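Bristura Robotics Club — minutes, 2025-11-27
Room 3, started late, bus problem again

Last meeting's minutes ok, no changes. Sign-in sheet went around.

Money. 1206 dollars in the account after the September bake sale. Entry fee for the Clarketness meet is 400, has to be paid before break. Voted yes. What's left has to cover the van and spare finger pads — no new laptop this year.

Drink task. Long talk about this one. Clarketness rules say both arms have to be used on the bottle and the cap has to come off and go back on. Drarnstead team is rumored to be doing the same task, no one knows how far along they are. Agreed we stay with it. 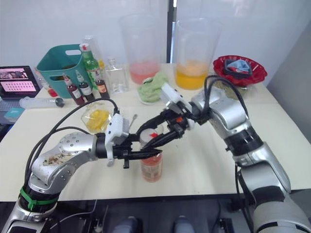
Left and right arm timing is still the main worry. Practice group wants the left one to hold and the right one to twist, other half wants it the other way around. Both get tried next week, five runs each, written down this time. Point raised that the fingers come in right under the cap, and with two grippers that close to one bottle there isn't much room for error, so slow speed stays on till further notice. Also the back of the table is too full — bowls, basket, the two big containers. Motion to clear everyone elses stuff off before the meet practice. Passed.

Dramani demo day. They want us for the 700 seat hall. Maybe. Need to know about power outlets and whether we can get a table in there. Email them.

Poster: nobody has started it. Two people took it.

Next meeting same time, bring signed travel forms. Adjourned when the buidling closed.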